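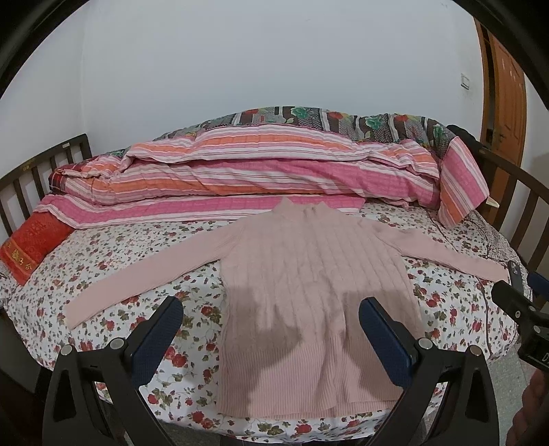 Folding went from an idea on our wish list to the busiest part of the Tudamex collection effort this season, and we could not be happier about it! For anyone who joined the mailing list recently: we gather examples of everyday household work, done by people in real homes with a hand-held gripper in each hand, and those examples are used to train a learning system that will one day drive a robot arm through the same chores. Clothes were always going to be the hard part. A mug keeps its shape when you pick it up. A sweater does whatever it likes. Take a ribbed pink knit with a short stand-up collar, laid flat on a rose-print sheet with its sleeves stretched out to either side, and think about how many decisions come before the first fold. Which cuff goes in first? Do you pinch at the sleeve or at the side of the body? What about that long fold already running through the hem – smooth it out, or leave it alone? People answer all of this without a word, and the answers are exactly what we are after.

Why real beds and not a lab table

We get this question at almost every open session. Our first batch of folding examples was recorded in the Cernitz workshop, on a gray table with plain gray T-shirts, and it was lovely, tidy data. The system trained on it did well on a gray table with plain gray T-shirts. Then we put it over a guest bed with a patterned cover and it tried to pick up a printed leaf. (We have a clip of this. Ask at the next meetup, it's great.)

So now we go where the laundry goes. Beds, sofas, the top of the dryer, a rug if that's where you fold. Mattresses give a little when you press on them, and blankets get pushed to the back and stay there. Flowered sheets and striped quilts are hard on a vision system in a way that a workshop table never will be, and we want as much of that as we can get. If you were planning to tidy the room before your session, please don't. Leave the bedding where you would leave it on a Sunday morning.

What one example looks like

The garment starts flat, front side up, for what we call a spread start. You bring both grippers in, fold, square up the edges and then lift the tips clear. One garment folded one time is one example. After that, open it back up and go again, and try to let the sleeves land somewhere new. A knit that has been folded nine times in the same spot starts to remember its creases, so please swap in another piece before then.

We also record what we call heap starts, where the garment is dropped in a pile and you first have to find the collar. These take longer and people tend to love them or hate them. The Henríquez group, who joined us in December, turned out to be heap people through and through, and their share of the set is wonderful to watch. There is a lot of patient tugging at hems.

A few things we have learned about knits

Thick ribbing is friendly to the grippers. The pads find an edge easily, and a wide hem will hold still while you bring it up. Thin knits slide, so go slower and pinch a bit more fabric than feels right.

Sleeves first, nearly always. We don't tell anybody how to fold, and we never will, but when we looked through the last batch most people brought both sleeves in over the front and then doubled the body up from the hem. Some folded in thirds. One household rolls everything! All of it is welcome, and the variety is worth more to us than a perfect stack.

Watch your shadows. When you lean in with both hands you put a dark patch over whatever you are about to grab, and early versions of the system treated the edge of a shadow like the edge of a cloth. The only cure we know is plenty of examples with shadows in them, taken at different times of day and under different lamps. So keep the light you have, whatever it is.

Mistakes stay in. If a cuff slips out of the pads, pick it up again and carry on. We used to throw those recordings away, which looks like a pretty silly choice now. A recovery shows the system what to do when things go wrong, and things go wrong with sweaters all the time. The only recordings we drop are the ones where the phone rang and the rest of the clip is a conversation about dinner.

Where we are

The goal for this round is 500 garments, each folded from a spread start and a heap start. Tops have come along nicely. We are short on anything with a high collar, anything with buttons down the front, and children's clothes of every kind. Pants are fine, thank you, we have so many pants.

The Sirkalthorpe site opens its second room next month, which gives us space for people who would like to take part but would prefer not to have a session at home. There will be two beds, a big shelf of donated clothes and a pile of mismatched bedding that we change out between visits. We are asking for 100 more sweaters for that shelf. Old ones are good. Pilled, stretched and faded ones are very good, and we'd especially like chunky cable knits and anything fuzzy enough to hide its own seams.

If you'd like to join in

Home sessions run 70 minutes, with a break in the middle because holding the grippers up does get to your forearms (yes, even yours). We bring both grippers, and we stay long enough to get you comfortable with them. Most people fumble the first few folds and then suddenly stop thinking about their hands, and that moment is a treat to be in the room for – the movements get shorter, the pauses go away, and the fold starts to look like that person's own fold.

You choose the clothes and the room, and you can ask us to remove any recording afterward. Reply to this newsletter with the word "folding" and a rough idea of what's in your closet. Evening slots are nearly full, and mornings are wide open.

Next issue: towels, fitted sheets, and the long argument we have been having about whether a fitted sheet can be folded at all.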